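Teaching a two-armed robot to unpack a basket by remote control
Project report, Clitier group
Feb 12, 2018

1. Aim

Our project asked whether a two-armed robot can learn a simple household job from people steering it, with no motion written in code. The job was taking toy fruit out of a wicker basket and putting it on the table. We called the task Erby, after the name of the folder it was first saved in.

2. Setup

The robot stands at a table with one arm on each side. Each arm ends in a two-finger gripper. The operator moves a pair of smaller leader arms, and the robot's arms copy them. Joint positions and camera views are saved by a logging program called Turkura, which a previous class wrote and we changed slightly.

The basket has a tall arched handle, and this made the task harder than we expected. A gripper coming in from above can hit the handle, so we told operators to come in from the side and low over the rim.
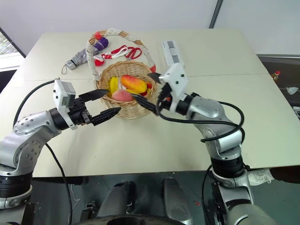

3. Recording the demonstrations

We recorded 200 demonstrations over 9 sessions. A demonstration started with both grippers open and ended when the operator pressed the foot pedal. We threw out 11 of them, mostly for dropped fruit or a logging error.

Operators were asked to keep one gripper near the basket rim while the other did the lifting. The fingers are stiff and the operator feels nothing through the leader arms – it is easy to squeeze too hard or to let go early. New operators needed 7 practice runs before we kept their data. 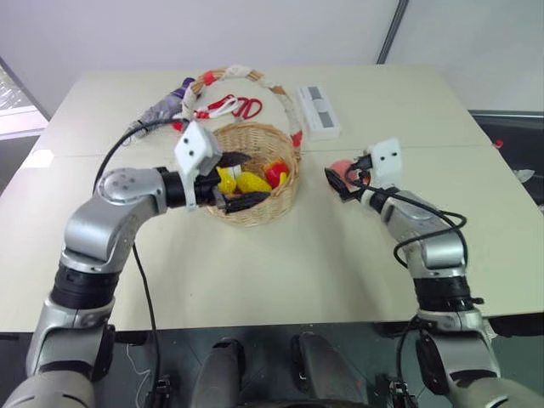
Speed was the other problem. Fast operators gave short, jerky recordings, and the model we trained on them overshot the basket. We asked everyone to slow down near the rim and to pause briefly before closing the fingers. The later sessions are much smoother.

4. What is left

Training on the full set is still running on the Mulcahy machine. We plan to test the model in April, first with the basket in its usual spot and then with it turned so the handle faces another way.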